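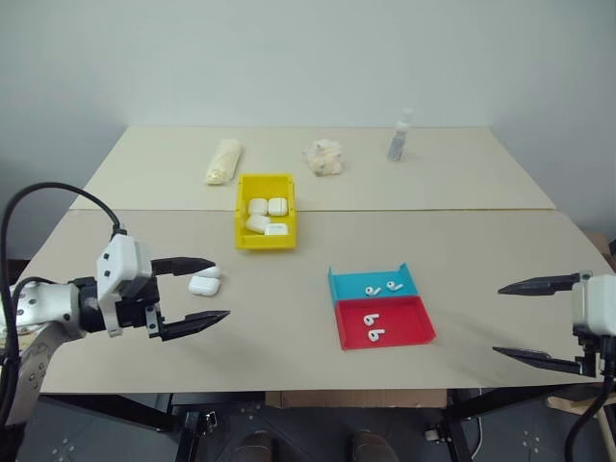 Sur l'établi de Rorkham, deux pinces noires, un bac jaune et des écouteurs à ranger.

J'ai une chaussette orpheline sur mon radiateur depuis septembre. Je la regarde tous les matins en buvant mon café et je me dis que, vu tout ce qu'on lit sur les robots, quelqu'un devrait pouvoir s'en occuper à ma place. C'est avec cette chaussette en tête (pas dans la poche, j'ai quand même un peu de dignité) que je suis allée passer deux journées chez Rorkham, un petit atelier qui apprend à des bras mécaniques à faire des choses que mon neveu de quatre ans fait en râlant.

Je m'attendais à du spectaculaire. J'ai eu des écouteurs. Des petits écouteurs blancs sans fil, avec leurs boîtiers de charge, et deux bras qui doivent mettre tout ça au bon endroit : les boîtiers dans un bac jaune, les écouteurs dans un plateau à deux couleurs, turquoise au fond, rouge devant. Dit comme ça, on croirait un jeu d'éveil. Essayez donc avec des pinces de cuisine et on en reparle !

Parce que l'écouteur est une saleté d'objet. C'est lisse, c'est rond d'un côté, ça a une tige de l'autre, ça roule, ça pivote, ça se couche dans le sens qui ne vous arrange pas. Le boîtier est plus facile à saisir mais il brille, et un objet blanc et brillant posé sur une table claire, pour une caméra, c'est un peu comme chercher ses lunettes sans ses lunettes. J'ai vu une pince descendre, hésiter, remonter, redescendre deux centimètres plus à gauche. J'avais envie de pousser la pièce du bout du doigt. On m'a gentiment demandé de garder mes doigts pour moi.

Rorkham tient un cahier des essais, un vrai, à spirale, et on me l'a laissé feuilleter. Sur la dernière série : 1 112 prises tentées, 1 087 réussies. J'ai trouvé ça formidable, j'ai même dit bravo. On m'a répondu par une grimace. Dans un atelier qui tourne toute la journée, les vingt-cinq ratés, il faut bien que quelqu'un aille les ramasser sous la table, et ce quelqu'un, il faut le payer, le former, et lui expliquer pourquoi on a acheté un robot.

L'autre chose qui m'a frappée, c'est le temps. Pour un écouteur, compter 8 secondes quand tout va bien. Moi, j'en mets moins d'une, au fond du sac, dans le noir, en courant après le bus. Bon, je les perds aussi régulièrement, le robot a donc peut-être une leçon à me donner.

Et la maison, alors ? J'ai posé la question chez Jokero, qui prépare un bras pour ranger la cuisine, et chez Paiva, qui s'est attaqué au linge. Chez Jokero, le bras vide très correctement un panier à couverts, à condition que les couverts soient ceux de la démonstration. J'avais apporté une louche de chez moi, héritée de ma grand-mère, avec un manche tordu. Elle est restée dans le panier. Chez Paiva on plie des serviettes, plutôt bien, des rectangles tout propres. J'ai parlé de drap-housse et il y a eu un silence.

Le souci, on me l'a expliqué partout de la même façon, c'est que l'atelier se laisse arranger. On choisit la table, la lumière, la couleur du bac, on garde les mêmes pièces du matin au soir. Ma cuisine à moi change de tête trois fois par jour, il y a du courrier sur le grille-pain et un chat sur le courrier. Pour trier des petites pièces à la chaîne, je veux bien croire que c'est pour bientôt, et dans certains cas c'est déjà en route : Kendska, qui reconditionne de l'électronique, compte installer un premier poste en septembre, avec un opérateur à côté pour les ratés. Pour le drap-housse, je ne parierais pas mon canapé.

Je suis quand même retournée à l'établi le deuxième soir, juste avant mon train. J'étais devenue une supportrice, je crois que j'aurais acheté l'écharpe. On s'attache à ces grandes pinces qui s'appliquent, on retient son souffle au-dessus d'un bac en plastique, on râle quand ça glisse. J'ai failli rater le départ pour voir encore un boîtier.

La chaussette, elle, est toujours sur le radiateur. Si quelqu'un chez Paiva me lit, elle est grise, taille 38, avec un trou au talon.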